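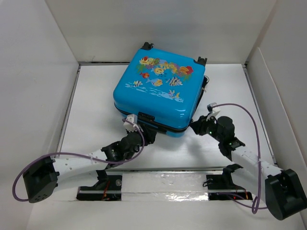 Cundov two-arm kit: first impressions

We've had the Cundov bench kit from Cardoso for a fortnight now, and I'm smitten! You get two arms, two grippers and all the cabling for £2,450, and Leonilde Bastos had ours bolted in and moving before lunch. Luggage is our first big job with it – hard shells are slippery, awkward things to get hold of, and it's lovely to see both arms share one case. The manual is thin (Horácio Godinho has pencilled notes all over ours) and spare gripper tips cost £243 a set, so budget for those. Kesutow will lend a kit to members who'd like a go before buying. Ask Leonilde for the form, and bring your own case.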